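Flimow Substation Merger: Your Questions, Our Best Answers

Updated 26/04/2023

We run this page for people living in and near Flimow. We are not the police and not the city. Where we don't know something we say so, and where we've been given an answer we don't much believe, we say that too.

What is changing?

The Flimow substation closes its front desk in June and its officers report to the Nirbridge station from then on. The department calls this a "service realignment." The building stays open for storage and, we're told, "occasional community use." We asked what occasional means and got no reply.

Will it take longer for a car to get here?

The department says no. Its argument is that officers are out on patrol most of the shift anyway, so it hardly matters where they park at the end of it. That may be true at two in the afternoon. Shift change is another story, and the briefing papers skip over it. We have asked for response times broken down by hour. So far we have one average for the whole district, and an average can hide a lot.

How many calls are we talking about?

According to the department's own handout, Flimow had 2290 calls for service last year, and 315 of them were marked urgent. The handout doesn't explain what counts as urgent or who decides.

Who came up with this plan?

A consulting firm called Flurkier wrote the report. It runs to 217 pages. Flimow gets 2 of them.

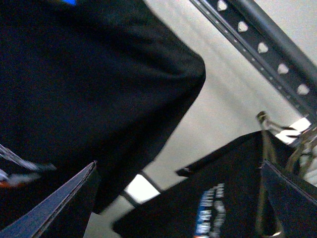 Where do I hand in found property now?

For now, still at the Flimow desk. After the change you will have to drive to Nirbridge, which has shorter counter hours. The department suggests an online form, and it's fine for a bike with a serial number stamped on it. It's less use for ordinary things. Try filling in the "distinguishing marks" box for a heap of black fabric with a bit of bright blue showing at the top, and then ask yourself whether the owner would ever find it by searching. A clerk at a counter can hold the thing up and ask. We'd like to know who does that part of the job once the desk is gone.

Can I still pick up a copy of a report?

Yes, by mail or in person at Nirbridge. The fee is supposed to stay the same. Get a receipt.

Isn't this saving money?

Supposedly. The report gives a savings figure but doesn't subtract the cost of extra driving or of keeping the old building heated. Until somebody shows that math, we're treating the figure as a sales pitch.

What about the neighborhood officer?

We were promised the position stays. We were promised the same thing before the Mirzaei Street office closed, and that officer was moved to traffic. Ask for it in writing.

How do I object?

Send a letter to the city clerk and keep a copy. The online survey only asks which new services you would "most look forward to," with no box for none. You can skip that question and use the comment field at the end.

Is this a done deal?

The department says no final decision has been made. The new signs have already been ordered.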